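I gave up my car in June and have been getting to work by bus and on foot ever since. People keep asking how it is going, so I am writing it down once and will send them the link.

The car was not a bad car. It was twelve years old and it started most mornings. Then the garage in Tomton quoted me for new brakes and a wheel bearing, and the insurance renewal came in the same week. I added up the two numbers and then added parking, which at my building is $60 a month. I sold it to a man who wanted it for his daughter and I bought a bus pass the next morning.

My route is the 213 from the bottom of my street to the transfer stop at Istarico Plaza, then a 15 minute walk. There is a second bus, the 282, that would take me most of the way from the plaza, but it is timed so that it leaves two minutes before mine gets in. I wrote to the transit office and got a form reply. I have caught it twice, both times when it was running late.

The first few weeks I was annoyed a lot of the time. I had a habit of leaving the house at the last possible minute, and a car lets you do that. A bus doesn't. If I miss the 7:10 the next one is 7:40, and then I am walking in after everybody else has their coffee. I now put my shoes and bag by the door at night and I set one alarm for getting up and one for leaving. The leaving alarm is the one that matters.

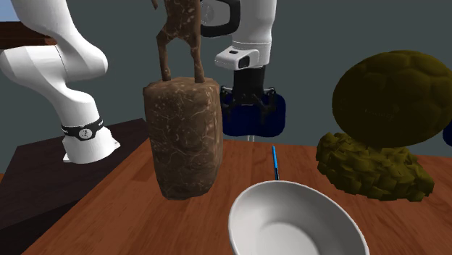 Groceries were the part I worried about most. In the car I did one big shop every two weeks and filled the trunk. Now I go three times a week on the way home and buy what I can carry, and it took me a while to learn how much that is. My first mistake was two thin plastic bags full of cans, which cut into my fingers the whole way up the hill. What you want is a handle with a real curve to it, like the dark looped one on the white arm in the picture, so the weight sits across your whole hand. I ended up with a canvas bag from the hardware store with padded grips, plus a backpack for milk and anything else heavy. Potatoes I buy loose now, four or five at a time.

I spend less on food this way, which I did not expect. I think it is mostly that I don't buy things for a meal I might make ten days from now. The bottom drawer of the fridge used to be where lettuce went to die. I still throw things out, but not every week.

Rain is fine with a good jacket. Cold is fine too, as long as the bus comes. What I don't like is wind, and the shelter at the plaza has no back panel. I stand behind the ticket machine.

Some things really are harder. Visiting my aunt in Porivia used to be a 40 minute drive and is now two buses and a long wait in between, so I go less often and stay overnight. I have rented a car for two weekends so far, and even counting those I am ahead. Last month I spent $267 on getting around, with one rental in it. The car was costing me more than that before I put any gas in it.

I read on the bus, when I get a seat. On the way home I sometimes get off a stop early and pick up soup at Trình — the small one, to go — and eat it at my kitchen table while it is still hot. I drove past that place for years and never stopped, as there was nowhere to park.

I haven't decided about winter. If the 213 gets cut back to once an hour, and there is talk of it, I will probably look at a used bike with fenders and a rack. The hill is going to be a problem on a bike. I walked it last night with a full bag and had to stop halfway.

Recent posts
Cleaning out the hall closet
What I keep in my work bag
Bean soup, second try
Fixing a dripping kitchen faucet
A weekend in Porivia without a plan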